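19 Mar 2021

Slow, happy sort of morning on the football tracking bench. Percy Cusi finally got the Clarkcombe cup match loaded, all 76 minutes we have of it, and the winger's sprint counts look sensible at last! 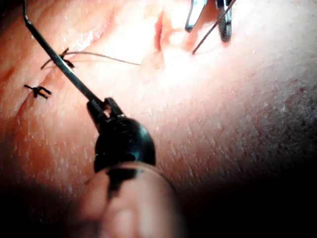
Gripper holding the thin metal shaft, two black suture knots to its left.

Still to do: rerun the second half with the new offside line (Eliécer thinks ours sits too deep, and I'm inclined to agree with him), then send Drindlow their passing maps.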